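September, notebook, Vunora project

Slip detection, second round. Bongani Xaba and I agreed to write down the full method this time, so this entry is longer than usual.

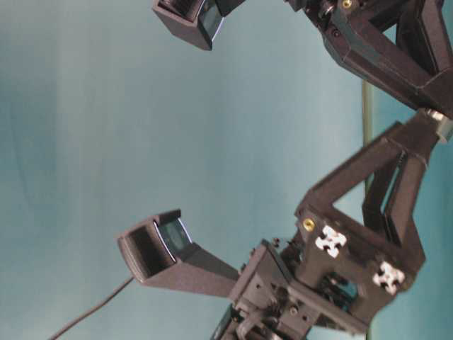

The question is still the same as in the first round: can we detect the beginning of slip from the two fingertip sensors alone, without using the motor current? Fatima Ndlovu thinks yes for soft objects and is not sure for hard ones. I had the opposite opinion until yesterday.

**Method**

- Before each session: gripper fully open, nothing between the fingers, record the background from both sensors. Subtract it from everything after.
- Close at the slow speed until the contact area is stable, then hold.
- Pull the object down with the string and the small winch. Same winch speed for all trials.
- Label the slip start by hand from the side video. Bongani labels, I check, and we don't look at the sensor data before the labels are finished.

We made 20 trials per object with 8 objects. After cutting into short windows this gives 2,214 windows which are usable. The rest was thrown away, mostly from the wet sponge, where I could not decide the slip start even when I played the video many times.

**Result so far**

When we use only the upper fingertip, the detector is late. It says "slip" when the object is already moving well. With both fingertips together it is much better, and the false alarms during closing almost disappear. I believe the reason is simple: in closing, the two sides see similar motion of the gel, and in slip they don't, but this I must still test properly. Maybe by swapping the left and right signals on purpose and looking if the detector becomes confused.

The hard objects were easier than I expected. The worst one is the Farico bottle with the smooth label. The label itself moves a little on the bottle, so the sensor feels slip and the video shows none. Is this a wrong detection or a right one? Fatima says we should count it separately. I agree, but then we need a third label and Bongani must go through his files again. He was not happy.

**Problems**

Background drifted during the long session. I recorded it again after the break and the difference was visible by eye. From now on, new background for every object.

Winch script from the Zorkton folder stops if the log file name has a space in it. Lost 2 trials. Repeated them.

**Next**

- swap test (me)
- third label for the bottle (Bongani)
- ask Shabalala for the price of spare gel pads, the present ones have small scratches
- try the faster closing speed, only with the foam block at first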